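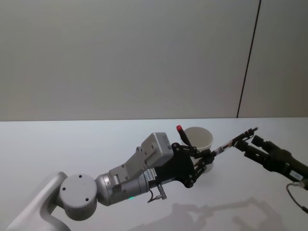 The volunteer fire crew of Osden has 3 pumps and one ladder engine, and in October it gave its yearly supper for the people who ring the bell at night.
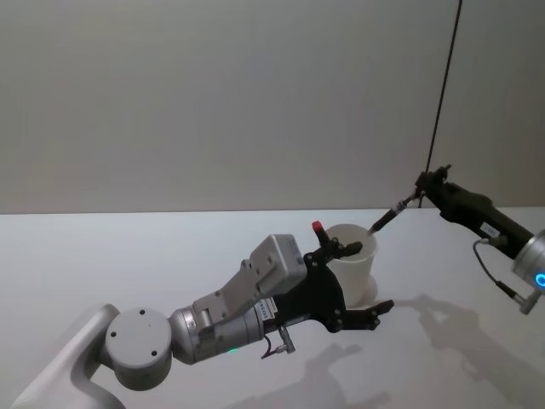
Melaniia Kravets received the Zurna medal for 200 call-outs – more than any driver before her. She thanked her neighbours, who feed her dog when she is away.

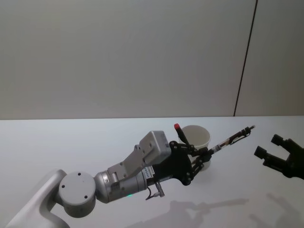

Tsehay Woldegiorgis thought the medal should have come years ago, and told the whole table so. 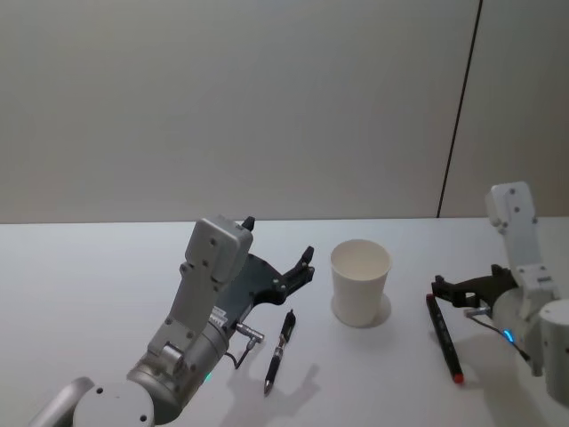 Osden Fire Crew, Night Section

The soup was late, but the hall was full. The next supper will be held in Sirance, and 95 places are already taken.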